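Magalhães lança coleção de cubos de cor para salas de atividades

A Magalhães, fabricante de material didático, apresenta em setembro a coleção Maltik, composta por cubos de cores vivas destinados a jardins de infância, ludotecas e salas de estudo. A distribuição em Portugal fica a cargo da Zondari.

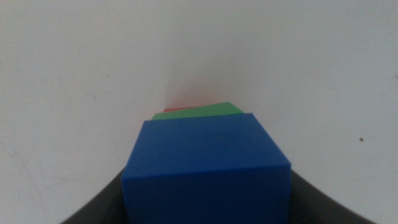
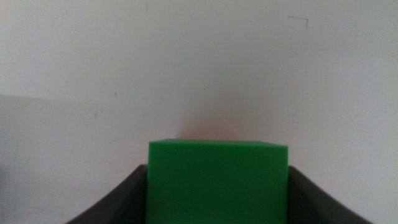
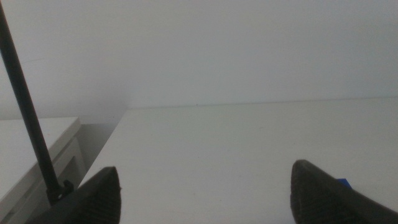 Boletim de Imprensa Magalhães | N.º 16 | pág. 1

A coleção inclui peças em azul, verde e vermelho, todas do mesmo formato, que podem ser alinhadas, empilhadas ou agrupadas por cor. As arestas são ligeiramente arredondadas e a cor é uniforme em toda a peça, sem letras nem números impressos. A empresa optou por manter os cubos lisos para que possam ser usados com crianças de idades diferentes e em exercícios que cada educador define.

Cada caixa escolar contém 158 cubos e um saco de arrumação com fecho de cordão. Está também prevista uma caixa mais pequena, de 16 cubos, pensada para uso em casa ou para completar conjuntos já existentes. As duas versões trazem um folheto com oito propostas de atividade: separação por cor, filas, torres, sequências, cópia de um modelo, contagem, jogo aos pares e arrumação final.

O folheto recomenda que se trabalhe sobre uma mesa branca e lisa, com poucas peças de cada vez. Numa das propostas, os cubos são colocados em fila, um atrás do outro, e pede-se à criança que diga que cores consegue ver do seu lugar e que cores ficam tapadas. Depois muda de cadeira e responde de novo. A limpeza das peças faz-se com um pano húmido e sabão neutro, não sendo aconselhado o uso de lixívia.

Os cubos Maltik serão compatíveis com os tabuleiros de arrumação Plandgate, que a Magalhães já vende a escolas e bibliotecas. Os tabuleiros continuam disponíveis em separado e não sofrem alterações de medida.

A primeira produção é de 400 caixas escolares. As encomendas de escolas e autarquias são aceites a partir de junho, através da Zondari, e as entregas começam em setembro, antes da abertura das salas. A caixa de 16 cubos chega às lojas em outubro. As escolas que tenham conjuntos da coleção anterior podem pedir cubos avulsos por cor, com um mínimo de oito peças por encomenda.

O catálogo e a tabela de preços para revendedores podem ser pedidos ao serviço comercial da Zondari. Os pedidos de informação da imprensa devem ser dirigidos ao gabinete de comunicação da Magalhães, nos dias úteis, entre as 10h00 e as 17h00.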